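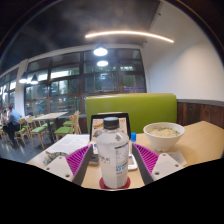
Equipment planning for hand-held gripper data collection is the work of choosing, pricing and scheduling the tools that a group needs before it records manipulation tasks in real places such as homes, shops and restaurants. It includes the grippers and their cameras, but also spare parts, storage, transport and the everyday objects used in the tasks. The subject is usually treated as a part of laboratory budgeting, although many of its costs come from outside the laboratory.

Background

A hand-held gripper is carried by a person and does not need a robot arm during the recording. For this reason the first purchase is smaller than for a full robot station, and the planning has a different shape. In a robot station most of the money is spent one time, at the beginning. With hand-held tools the money goes out slowly, for soft pads, memory cards, batteries, travel and the hours of operators. Planners who come from industrial automation often put too much in the first line of the budget and too little in the others.

Main cost items

The gripper body is normally the largest single item. In the planning guide written by Nicanor Figueroa for the Nivano project, one complete unit is entered at 2385 dollars, with camera and mount included. A unit bought as parts and assembled by the team is entered at 1478 dollars. The guide warns that the second figure does not contain the assembly time, and that a team without experience should add two working days for each unit.

Soft finger pads are a consumable. Ridged pads bend around an object when they close, and they wear at the tips and at the place where the pad meets its mount. The usual advice is to order pads in pairs and from the same batch, so that both fingers keep the same stiffness. Color is sometimes discussed in this connection. A strong color such as magenta is easy to separate from a pale wood table or a white bowl in the recorded video, and changing it in the middle of a project can make the older and newer recordings less similar.

Screws and plastic mounts are cheap but they stop the work when they are missing. Nivano kept a small box of them with each unit – a habit which was later copied by the Cabello group.

Site costs

Recording in a working restaurant brings costs that are easy to forget. The owner may ask for a table fee, and the team is expected to order food and drinks. These are also useful as task objects: water bottles, coasters, soup bowls and napkins are all things that a service robot would have to handle. The Nivano guide sets 800 dollars for each restaurant site, which pays for the table, the meals and cleaning. Sessions are best placed between lunch and dinner, when more tables are free. Other guests can still be present, and the time to speak with them and get their permission should be in the schedule.

Lighting is not normally bought for these sites. Windows, pendant lamps and ceiling strips give mixed light that changes through the day, and most teams accept it as part of the data.

Number of units

The number of grippers depends on how many operators work at the same time. Nivano planned 8 units for its first season, of which two were spares. Cabello used fewer units and longer days, and had to pause when a unit went to repair. Figueroa recommends one spare for every three units in use.

Buying or renting

Rental is offered by a few suppliers, among them Clistico, normally by the month. It is suitable for a short trial, for example to learn if the finger opening is wide enough for the bottles and cups in the plan. For longer projects purchase is preferred, and a unit can later be moved to another program, as happened with the Nivano units that passed to Ninura. Pads are not included in most rental agreements and must be budgeted separately.

See also

Robot end effector
Total cost of ownership
Imitation learning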